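How Students Teach a Robot to Tidy a Room

By the Clurnora Junior Robotics Club, Hetidbridge
1 March 2025
Last updated: July 2025

A robot does not know how to fold a shirt when it is first switched on. It does not know what a shirt is. Someone must teach it, and one way to teach it is to show it. The students of the Clurnora Junior Robotics Club are doing this in a project called Plotari. This page explains how the project works for readers who are new to robots.

What is a gripper?

A gripper is the part of a robot that does the job of a hand. Many grippers have only two fingers. The fingers move together to hold an object and move apart to let it go. Try this at home: pick up a sock using only your thumb and one finger. Now try to fold it. You will find that a task you can usually do without thinking has become slow and difficult.

In Plotari, students use grippers that a person holds and moves. No robot arm is needed for this part of the work. The student carries out a task, such as moving a towel, and a camera records what happens. One recording of one task is called a demonstration.

Why are so many demonstrations needed?

Think about how you learned to tie your shoes. You probably watched someone do it, and then you tried it many times. A computer can also learn from watching, but it needs far more turns than you did. If it sees a towel picked up only once, it may learn that towels are always blue, or that they are always found in the same spot. When it sees many towels in many places, it has a better chance of learning what matters.

The club has set a goal of 600 demonstrations for each task. By the end of the winter term, students had recorded 1062 in all, across the first two tasks. Recordings with mistakes are kept in a separate folder and checked before anyone decides whether to use them.

What happens in a club session?

Students work in teams. There are six teams this year, and each team has a task card. The card says where the object should start, where it should finish, and which hand should move first. One student does the task. A second student reads the card aloud and writes down the result. The students then trade places.

The teams follow seven steps:

1. Read the task card.
2. Put the objects in their starting places.
3. Check that the camera lens is clean.
4. Start recording.
5. Do the task at a steady speed.
6. Stop recording and write down the result.
7. Move the objects to new places and begin again.

The last step is easy to forget. If the objects always start in the same places, the computer has little reason to look for them.

What does the computer learn?

After a session, the recordings are sent to a computer that runs a learning program. The program compares what the camera saw with how the gripper moved. Over time it begins to predict the next movement. The club then tests it on the Rampersad arm, a small robot arm kept in the club workshop. The arm often misses at first. Students write down each miss and plan new demonstrations to help with it.

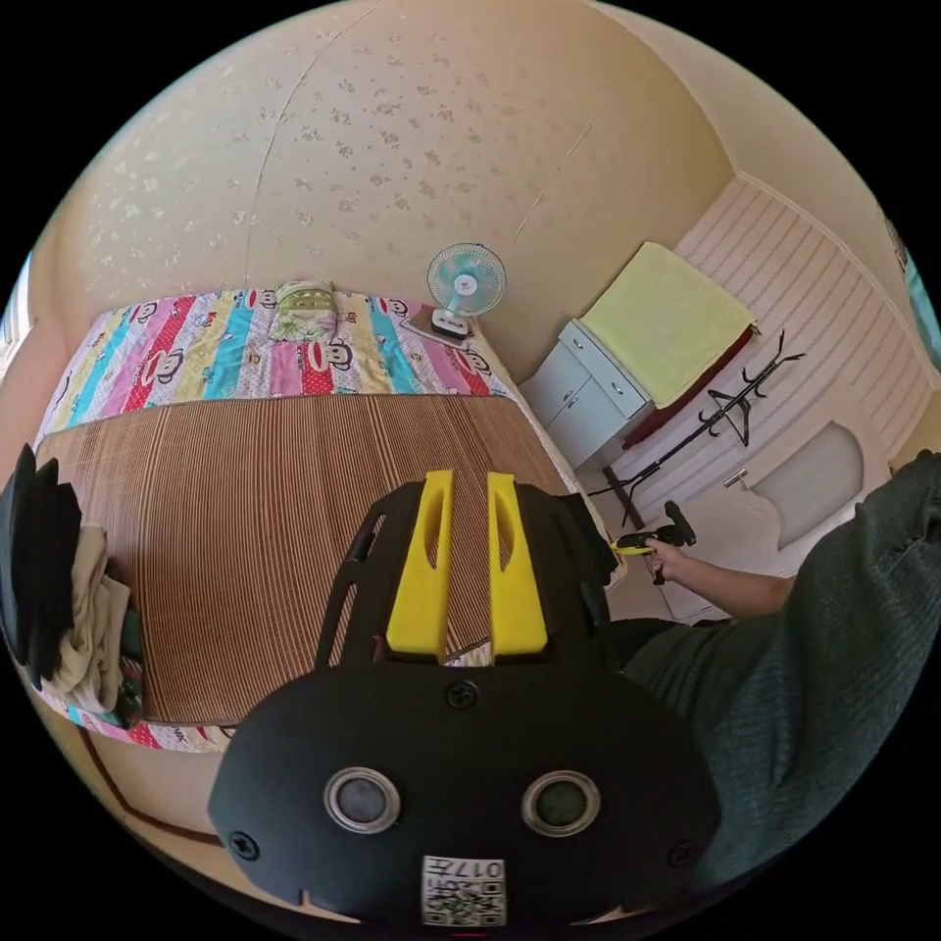

Homes are harder for a robot than workshops, and students should learn to look at a room as a robot might. A bedroom has soft things in it, and soft things change shape when they are touched. Consider the stack of folded clothes at the left edge of the bed. The two yellow fingers of the gripper would need to take hold of one garment and leave the rest in place. The striped mat and the quilt with its monkey faces add another difficulty, as a computer must learn that a pattern on a surface is part of the surface and cannot be picked up separately. Students who would like to practice may choose one soft object in their own room and write a task card for it, with a start, a finish and the hand that should move first.

Contact: Clurnora Junior Robotics Club, Hetidbridge | © 2025 Clurnora Junior Robotics Club | Back to top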